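4.2 The stuff that has no home

I went into the Keltside interviews thinking kitchens and bathrooms would give me two nice separate piles of data. They didn't! Of the 57 households that let me poke through their surfaces (bless them), 30 had at least one table where bathroom things and kitchen things lay side by side, and most people hadn't noticed until I asked. Adwoa Lamptey, who did the coding with me, started calling these "mixed tables" in her notes, and the name stuck, so I use it for the rest of the paper.

What I like about mixed tables is how ordinary they are. You get medicine near the measuring cup, toothpaste near the drinking glasses, and then a piece of plastic or two that I had to write down as "unsure." Figure 3 has a good spread of this kind, with pill bottles and a toothpaste tube sharing the marble-patterned top with a glass and a jar, both on their sides.
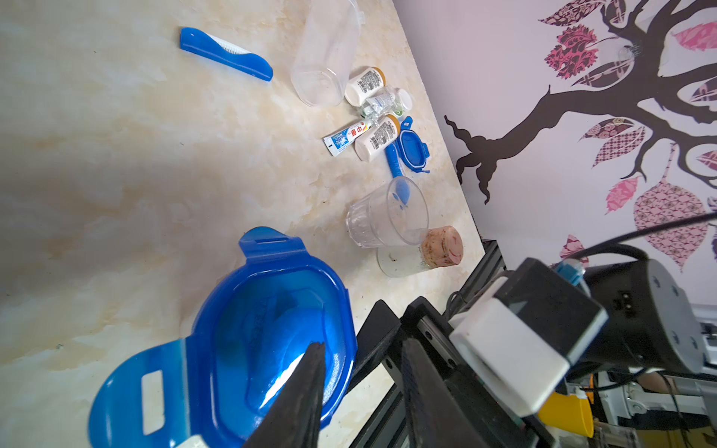 Figure 3. A mixed table: pill bottles, toothpaste (中华), measuring cup, drinking glass and jar. The blue plastic items were coded "unsure."

Our coding sheet came from the earlier Pakstead study, and I'll admit it gave us trouble right away. It sorts by room of use, so a measuring cup goes under "kitchen" and that's the end of it. But one woman told me she only ever used hers for mouthwash, and a man down the road kept his with the cough syrup (he was a bit shocked I'd think of flour). Edgardo Tolentino and I went back and forth on this for most of May. In the end we kept the room codes and added a second column for whatever the person said the thing was for, which made the sheet wider and my evenings longer, but the two columns disagreed often enough that I'm glad we did it. Section 4.3 goes through those disagreements, starting with cups and jars.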